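Print this page | E-mail this page

Two Finger Shapes, Two Cameras and a Lot of Toy Fruit
Student project report, Bovar project group
Written up by Tania Nanayakkara, with Imtiaz Akanda and Siiri Manninen
Supervisor: Nazma Cassim
24 Jul 2019

Why we did this

When I joined the Bovar group in December I had never touched a robot arm, and I assumed the hard part would be the arm. By spring I had changed my mind. Our arm goes where you send it, more or less every time. What it does once it gets there depends on what is bolted to the end of it and on what it can see, and we had opinions about both and very little to back them up. Imtiaz was sure that narrow fingers were better for everything. Siiri thought the wrist camera was a waste of a cable. I mostly wanted something to write a report on (sorry, Nazma), so we decided to settle both arguments at once.

The question we agreed on was a simple one. If you keep the arm, the table and the objects the same, how much do you gain or lose by changing the fingers, and how much by changing where the camera sits? We gave ourselves 233 picks to find out. It was meant to be more than that, but we lost a good bit of time to a loose connector, which I'll come to.

What we compared

We had two sets of fingers. The first, which we called the Tsuji fingers after the design they were copied from, are narrow with a tapered tip. The second set are the Bornell fingers, which are wider and flatter and have a soft pad on the inside. Both fit the same two-finger gripper and swapping them is a matter of a few screws, although the screws are tiny and I have dropped every one of them at least once.

For cameras we had a small one at the wrist, which rides along with the gripper and always sees roughly what the fingers are about to touch, and a fixed one overhead that looks down on the table. The wrist camera is low resolution and it is not a flattering view of anything. You learn to read it, though, in the same way you learn to read a bad phone line.

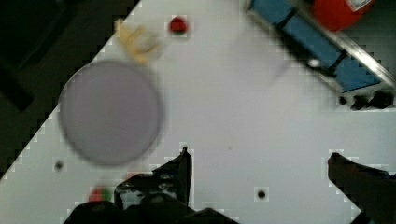

The thing I liked straight away about the wrist view was that the fingers are always in it. With the overhead camera you have to trust the calibration to tell you where the fingertips are, and if it's off by a few millimetres you don't find out until you have closed on thin air. With the wrist camera you get the fingers and the target together, so the error shows up before the grasp does. Siiri pointed out, quite fairly, that the fingers also block part of the view and that this gets worse the closer you go. She was right about that and we ended up with a whole section on it below.

The objects were toy food and ordinary kitchen bits. We wanted a mixture: small round things that roll away, flat things that are hard to get a finger under, and a few larger things with rims and handles. The strawberries, the banana and the orange slice did most of the work. The plate was there partly as a target to place things on and partly because I was curious whether either set of fingers could pick it up by the rim.

How we ran it

Every pick went the same way. One of us put the object down, another drove the arm using the camera being tested and nothing else, and the third wrote down the result. No peeking over the screen at the table! We had to get quite strict about this as all three of us cheated in the first session without meaning to. You hear the plastic skid and your head just turns. In the end we hung a coat over the back of a chair to block the view, which isn't very scientific but did the job.

We scored a pick as a success if the object came up off the table and stayed up for 5 seconds. Anything that slipped, tipped or got flicked across the table was a fail. We also kept a notes column for the odd cases, and I'm glad we did, as the notes turned out more useful than the scores in a couple of places. Drivers swapped over after every block so that nobody's good day could flatter one set of fingers.

The first 105 picks were with the Tsuji fingers and the remainder with the Bornell ones. Ideally we'd have gone back and forth between the two, and if anyone repeats this I would beg them to. We were all better drivers by the end than we were at the start, and there is no way to take that back out of the results now. Imtiaz has raised this on behalf of his beloved narrow fingers several times.
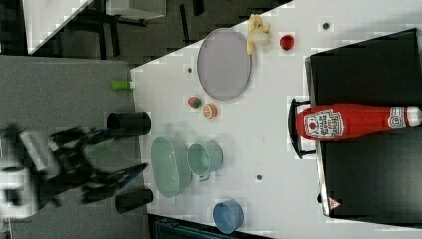 Couldn't you have used both cameras together from the beginning?

We could have, and most people would in normal use, but then we would have had no idea which camera was doing the work. Running them separately was slower and more annoying, and it was the only way to see what each one was bad at. We did nine picks with both feeds up at the very end, more out of curiosity than anything. They felt lovely to drive, but nine is far too few to put in a table.

What we found about the fingers

The narrow fingers were better on the small round things, as Imtiaz had promised us they would be. With a strawberry you want to come straight down with a fingertip on each side, and the tapered tips get in there without nudging it first. The wide fingers tended to touch on one corner before the other and start the thing rolling. Once they did have hold of it, the pads kept it very nicely -- I can't find a single dropped strawberry in the notes for the Bornell set once it was off the table. So nearly all the misses there happened on the way in.

Anything with an odd outline went the other way. The banana was the clearest case. The narrow tips would close on it at two points and then it would swing, slowly, and work its way out. The wide pads gave it nowhere to go. Siiri's name for this was "the pendulum" and it appears in the notes column in capital letters.

Flat things were hard for everybody. The orange slice is best gripped by its edges, and with either set you have to go down almost to the table surface to do it. Go a touch too low and you are pressing on the table, and the arm stops itself and sulks. We got better at this with practice, and I don't think the finger shape mattered as much as the nerve of the person driving.

The plate defeated the wide fingers completely. The lower pad wouldn't go under the rim whatever angle we tried. The narrow ones managed it on a few tries, from the edge, with the wrist tilted well over, and it was the best feeling of the entire project. Then it slid out again at the fourth second on one of them and I had to go for a walk.

What we found about the cameras

For getting to the right part of the table, the overhead camera won easily. You see everything at once and you can plan a path that doesn't clip the bigger objects. Using only the wrist view you are forever hunting around, and twice I drove confidently towards the wrong red thing. Colour alone is not much help when there is more than one red object about and the picture is soft.

For the last few centimetres it flipped right round, and the wrist camera was much the better of the two. From above, the gripper comes between the camera and the object just when you most want to see it. People slowed down, stopped, backed off and tried again. From the wrist you lose a slice of the table behind each finger, but the gap between them stays clear, and that's the bit you care about.

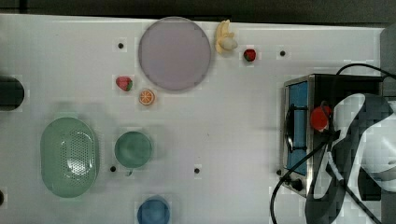 Cables deserve a mention too, as they cost us more time than anything else. The wrist camera has its own lead, and every time the arm turned far enough the lead pulled tight and the connector worked itself loose. We lost the picture in the middle of picks and blamed the software for most of an afternoon. Shafiq Sultana from the Sematberg workshop came by, wiggled the plug, and fixed it with a cable clip and a bit more slack. If you take one practical thing from this report, leave more slack than looks tidy.

The other surprise was delay. The wrist picture reached the screen slightly later than the overhead one. We never measured it properly, but you could feel it. You'd stop moving, and the picture would carry on for a moment. Everyone who drove with it learned to move in small steps and wait, so wrist picks were slower on average even where they were more reliable. I'd like to know how much of that is the camera and how much is our computer, which is old and has other things on its mind.

What I would change

I'd mix up the order of the fingers, as I said. I would also drop the plate, much as it hurts, because it took up a lot of picks and told us very little that we couldn't have guessed from looking at it. And I'd write down the time taken for every pick from day one. We only started doing that part way through, so the remarks about speed above are from memory and the later notes.

Siiri wants to try a finger with a narrow tip and a pad further back, which would be the obvious thing to make next. She has a drawing. Imtiaz says it is his idea. I have asked them both to put their names on it and leave me out of it.

For now the gripper is wearing the Bornell fingers, with the overhead view on the big screen and the wrist view in a small window in the corner. The raw score sheets and the notes column are with Nazma if anyone wants to go through them. Please mind the spare screws if you swap the fingers over -- they're in the tub with the lid that doesn't shut.

Contact the Bovar project group | © Bovar project group, Sematberg | Back to top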